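How to Put Together a Tight Five for Your First Open Mic
By Olga Esteban, 3/23/26
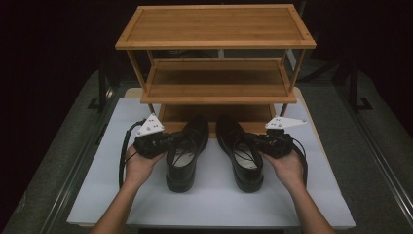

Most advice on a first stand-up set tells you to "find your voice." I don't buy it. You have five minutes and a room of other comics looking at their notes, so what you need is material that gets to the laugh fast. Start with one ordinary object and write down every complaint you have about it. Black leather dress shoes will do, or a bamboo shoe rack with three tiers. Who owns enough shoes for three tiers? That's a weak joke, but it is a start, and you can fix a weak joke.

Step 1. Write 9 premises. One sentence each, no punchlines yet. If a premise needs a paragraph of background, drop it.

Step 2. Cut to 6. Read them out loud to somebody who doesn't love you. Friends laugh to be nice – that tells you nothing.

Step 3. Trim the setups. My first set at the Figueroa ran 704 words on paper. I got it down to 193 for the opening bit and the closer together, and I still rushed.

Step 4. Time it standing up. Apps like Cliken will supposedly tell you your laughs per minute. I tried it in February and it counted a chair scraping as a laugh. Use the timer on your phone.

Step 5. Put your second-best joke first and your best one last. Everyone says this, and for once I have no argument.

Step 6. Record the audio. Listen the next day, and mark only the laughs you can hear. The ones you remember don't count.

About paid workshops: I took the one at Troveck and got a folder and a certificate. The open list at Skekness is free, and sign-up is at the bar.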